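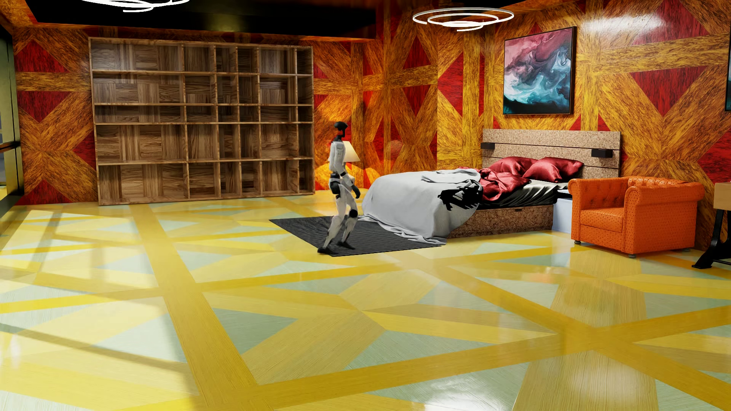

Kenneth Dumlao
Pas convaincu du tout. On nous ressort tous les deux ans la même théorie, la chambre à 16 degrés, le lit jamais fait avant midi pour « laisser respirer » le matelas, et personne ne donne la moindre source. J'ai lu l'article de Quinlan en entier, il n'y a pas une seule mesure dedans. Juste un monsieur qui a mieux dormi en février.

marelle_bleue
Le coup du lit ouvert, c'est ce que faisait ma grand-mère, et elle n'avait pas besoin d'article. On transpire la nuit, on rabat la couette, on ouvre la fenêtre, ça sèche. Je ne vois pas ce qu'il y a à prouver.

Kenneth Dumlao
Que ça sèche, d'accord. Que ça « élimine les acariens », c'est autre chose. L'article passe de l'un à l'autre en une phrase et au paragraphe suivant on nous vend un surmatelas Cokmont.

touptilou
Ah ben voilà. J'avais raté le lien vers le surmatelas.

vieux_sommier
Je l'ai, le Cokmont. Payé trop cher. Il est correct, sans plus, et il glisse dès qu'on se retourne. Mon avis sur la marque s'arrête là. Par contre je maintiens que baisser le chauffage change tout. Chez nous c'était 21 dans la chambre, on est descendus à 17, je ne me réveille plus à trois heures.

Kenneth Dumlao
Et tu as changé autre chose au même moment ?

vieux_sommier
La couette. Et j'ai arrêté le café après le déjeuner.

Kenneth Dumlao
Donc trois choses. Laquelle marche ?

vieux_sommier
Je m'en fiche un peu, je dors.

pauline.r
Je me permets d'intervenir parce que la discussion sur l'aération part dans tous les sens. Si vous avez un hygromètre, regardez-le. Si vous n'en avez pas, ça coûte le prix de deux cafés. Chez moi, entre 40 et 50 % d'humidité, je n'ai aucun souci. Quand ça monte, les angles derrière l'armoire noircissent, lit fait ou pas fait. Le mur nord se moque complètement de ma couette.

marelle_bleue
Oui enfin, tout le monde n'a pas envie de vivre avec un cadran au mur. On sent bien quand une chambre est humide.

pauline.r
Non, justement. J'ai vécu quatre ans dans un rez-de-chaussée en pensant que tout allait bien. On s'habitue à l'odeur, c'est la visite qui fait la grimace.

touptilou
Question bête : et les tapis ? On m'a dit de retirer celui qui passe sous le lit, que c'était un nid à poussière. Il est lourd, je n'ai aucune envie de soulever le sommier pour rien.

vieux_sommier
Retire-le. J'ai viré le mien, moins d'éternuements.

Kenneth Dumlao
En même temps que le café ?

vieux_sommier
Très drôle. Non, l'an dernier.

pauline.r
Touptilou, si personne n'est allergique chez toi, garde-le et passe l'aspirateur dessous quand tu changes les draps. Un poil ras se nettoie bien. Les longues mèches, c'est une autre histoire.

touptilou
Poil ras. Bon, il reste.

gaspard_m
Je lis le fil et je trouve que vous êtes durs avec Quinlan. Le passage sur la lumière du matin est plutôt sérieux. J'ai des rideaux Wakis, totalement opaques, et depuis que je les laisse entrouverts de la largeur d'une main je me lève sans réveil. Ce n'est pas une étude, je sais.

Kenneth Dumlao
Tu le dis toi-même. Le passage est « plutôt sérieux » parce qu'il correspond à ce que tu fais déjà. J'aimerais qu'on m'explique pourquoi on recommande le noir complet à la page 2 et la lumière naturelle à la fin.

gaspard_m
Noir pour s'endormir, lumière pour se lever. Ça ne se contredit pas.

Kenneth Dumlao
Sauf à se relever à l'aube pour tirer les rideaux. Mais admettons, je te l'accorde sur ce point. Pour le reste je garde ma position : le texte mélange du bon sens, des souvenirs de vacances et de la réclame.

marelle_bleue
Quelqu'un a essayé l'appli Flukeck dont ils parlent dans les commentaires ? Celle qui note le sommeil.

pauline.r
Désinstallée. Elle me donnait une mauvaise note les jours où je me sentais en pleine forme, et ça me mettait de mauvaise humeur jusqu'au soir — un comble.

vieux_sommier
Pareil ici. Ma femme avait une meilleure note que moi, je n'ai pas insisté.

marelle_bleue
Bon, je passe mon tour alors. Je vais aérer.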